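I gave up my long commute in September, and what I miss most, of all things, is the bus. It was the Turkell bus, the early one, and it took more than 2,000 little jolts to get me to the office (I'm guessing, but my back would agree). Five stops in, the same people got on, and we all nodded, and that was our whole friendship, really.

I never learnt a single name. I did know who'd had a haircut, though, and who was halfway through a fat library book, and I still wonder how it ended!

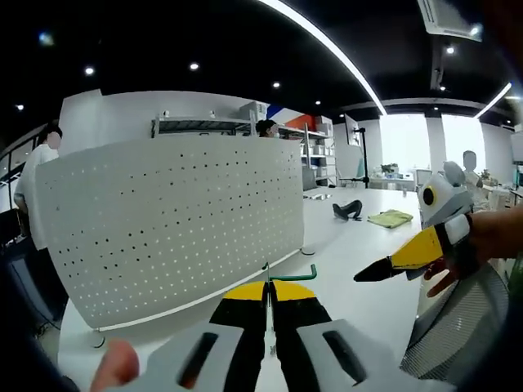 My walk to work now takes me down through Plisness, past two bakeries and the little park, and it's lovely, it truly is, but you don't nod to people when you're walking. Everyone is going the other way. I've started saying good morning to a spaniel, who seems pleased enough about it.

So last week I got up far too early and caught the old bus again, just for the ride. The driver was new. The library book was a different one, a thin one this time, and I got my nod.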